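# Week 6 notes: wrist cameras, simulated demos, and what the policy is looking at

Before we get to the math, a reminder of where we left off. We had a behavior cloning policy that takes a wrist camera view and the joint angles and puts out a short chunk of actions.

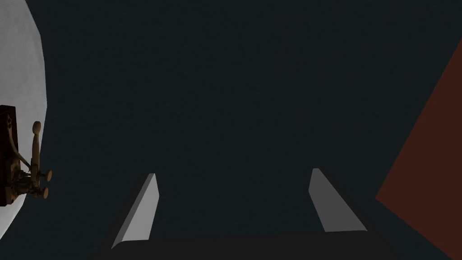 The chunk length matters more than people expect, so we'll spend the first half of class on it. If the policy predicts one step at a time, small errors pile up and the arm drifts into states that never showed up in training. If it predicts a long chunk and runs the whole thing blind, it can't react when contact comes a little early. The Samex codebase (the one you cloned for the homework) predicts 16 steps and runs 8 of them before asking again. Play with both numbers! It's the quickest way to get a feel for the problem.

## The Ketell result

This is my favorite result of the course so far, and it's a simple one. The Ketell group trained the same network on 300 simulated demonstrations of a lever task, two ways:

- **Fixed start.** The arm begins every episode in the same pose.
- **Scattered start.** The arm begins anywhere inside a box in front of the mechanism, with the wrist rotated at random.

Same number of demos, same training time, same test set. The fixed-start policy finished 202 of its test episodes and the scattered-start policy finished quite a few more (the full table is in the reading, look at the second column). What I love is *where* the difference comes from. Go through the failures and almost all of them happen in the approach, before the fingers touch anything. Once a gripper is lined up with the lever, both policies pull it about equally well.

So the hard part of "pull the lever" was getting to the lever. Keep that in mind when you write up your own failures: split them by phase first, then look for causes.

## Why the wrist view is tricky

With a camera on the wrist, the fingers stay put in the image and the whole world swings around them. Two things follow:

1. The target can sit way off to one side, or out of view entirely, at the start of an episode. The policy has to learn to bring it in.
2. A big part of the image can be plain background with nothing to say about which way to move. A network that averages over the whole image will happily wash out the small patch that matters.

Akanda handles the second point with spatial softmax: each feature map gets turned into one (x, y) location,

`x = sum_ij p_ij * x_ij`, with `p = softmax(features / T)`

Low T makes it commit to one spot, high T blurs it toward the middle. They learn T along with everything else. Misto skips this and uses a small transformer over patches, which does better with lots of data and worse with little. Try to explain why before next class. (Hint: how much does each one assume about what a useful feature looks like?)

## For the homework

Train both start settings in the simulator with 2 random seeds each. Report success for every seed separately, please, no averages only. For each failed episode write down one of: *never reached*, *reached but missed the grasp*, *grasped but slipped*, *timed out*.

Then pick one failure you find interesting and plot the attention or softmax locations over time on top of the wrist view. I really want to see these! Last year a student found a policy tracking a shadow edge instead of the handle, and we spent a whole section on it.

Training takes an evening on the lab machines. Save the checkpoints, we need them again when we add noise to the joint readings in December.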